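Willcombe Workshop Newsletter
Mezzanine tables: notes on setup, trays and box handling
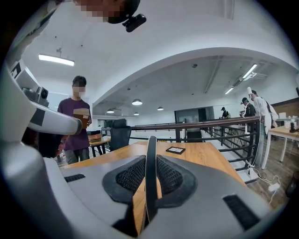
Layout

The long table on the mezzanine now serves as the main working surface. It has a light wooden top with the grain showing, and it runs in front of the railing. The small wooden table with dark legs stays on the other side as a holding point for boxes. Please keep the two functions separate. Items waiting to be sorted go on the small table, items being sorted go on the long one, and finished boxes leave by the stairs.

Elsie Lowther measured the walkway between the long table and the railing in December. The narrowest point is 105 cm with nothing standing in it. An office chair pushed back from the table reduces that enough to make two people carrying boxes turn sideways, so chairs go to the ends of the table when a sort is running. The railing is not a shelf. Do not rest boxes, trays or coats on the handrail, whatever their weight, as the stairs are directly beside it.

Trays

The flat black trays with the white grid are for small parts only. One tray on the table at a time per sorter. A tray takes one part number, and the label goes on the underside so the grid stays clear. Parts are set out by grid square, checked against the sheet, and tipped into the box in a single movement.

Two trays came back last month with tape residue across the grid. Tape should not be used on them at all. If a part rolls, use the square felt liners from the Besov drawer, which are cut to fit inside the tray and can be washed. The residue came off with warm water and dish soap after a long soak. Solvent was tried first on one corner and dulled the white lines, so that method is withdrawn.

Boxes

We have moved to a single size of small brown cardboard box for outgoing sets. The previous mix of three sizes made stacking unreliable, and the tallest of them had to be padded for nearly every set. Dagim Endale placed the order with Merwood, 500 boxes delivered flat. They fold without glue. Fold the long flaps last, and press the crease fully before loading, or the lid will lift under a stack.

Carry small boxes at chest height with both hands, one box per trip on the stairs. On the level, two are acceptable if the upper one is lighter. Stack no more than 9 high on the small table. That limit comes from the load test Cornel Moldovan ran with full boxes, in which the bottom box began to bow at 10.

Stock count

The count closed at 1,431 parts on the sheets, all entered in the ledger under the new numbering. Bezawit Gidey has the printed copy. Differences between the sheet and the box are to be written on the sheet in pencil, with initials, and left for her to reconcile. Do not correct the ledger directly. Several line items were entered twice during the last sort when two people corrected the same row, and separating them took most of an afternoon.

Surface care

The tabletop has an oil finish. Wipe it with a barely damp cloth along the grain and dry it straight away. No spray cleaners. Trays should be lifted when moved, as grit under the base scratches the finish, and fine scratches across the grain are difficult to sand out without re-oiling the whole top. Getachew Dinsa will re-oil it when the current sort ends. The table will be out of use overnight, and a notice will be placed at the foot of the stairs beforehand.

Outstanding items

Felt liners: six more to be cut, material already in the Besov drawer.
Label stock: low. Moussa labels only, as the cheaper ones peel from the tray base.
Small table: one leg needs its bolt retightened.
Old box sizes: free to anyone who wants them, otherwise recycled.

Corrections to the tray procedure go to Elsie Lowther in writing, with the part number and the sheet line.

Issued 02/07/2026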